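Hand-Held Gripper Comparison: Pre-Session Inspection
Husville bench, April round
Filled in by: Gayan Pramanik
Checked by: Raphaël Guillot (initials where he agreed, comments where he didn't)

Units under test: Idham, Yordanov

1. Fingers close square, no daylight at the tips
Idham: OK
Yordanov: OK after adjustment
Comment: The adjustment was me tightening the thing I loosened on Sunday.

2. Fingers reopen fully when handle is released
Idham: OK
Yordanov: Slow
Comment: Gets there in the end. RG wants it marked as a fail. I have marked it as slow, and we can both be unhappy.

3. Linkage bushings seated, no side play
Idham: OK
Yordanov: OK
Comment: Checked with fingers, as the feeler gauge is on loan to Drolton — a loan now entering its second year.

4. Fasteners present and snug
Idham: 2 loose, retightened
Yordanov: OK
Comment: Same 2 as last round. Threadlocker has been requested. Threadlocker has been approved. There is no threadlocker.

5. Cable clear of linkage through full travel
Idham: OK
Yordanov: REWORK
Comment: Cable caught on the fifth cycle. Rerouted and cycled 8 more times without a snag. Please leave the slack where it is, however untidy it looks.

6. Bracket tight, no burrs on edges
Idham: OK
Yordanov: OK
Comment: Corners deburred following an incident with my sleeve. RG: "It was a nice sleeve."
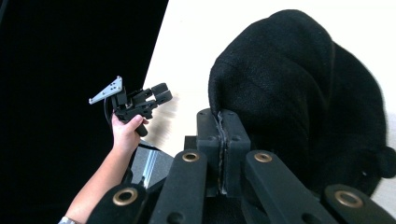

7. Grip comfortable for a full session
Idham: Fair
Yordanov: Good
Comment: I could run the Yordanov until lunch. The Idham has me changing hands after 5 minutes, and my left-handed data is nothing to be proud of. RG disagrees, but he has hands like a pipe wrench.

8. Camera view unobstructed, lens wiped
Idham: OK
Yordanov: OK
Comment: Use the cloth in the drawer. A shirt is still not a cloth.

Result: Idham cleared. Yordanov cleared for light objects only until item 2 is sorted.
RG: Agreed, apart from item 2. And item 7.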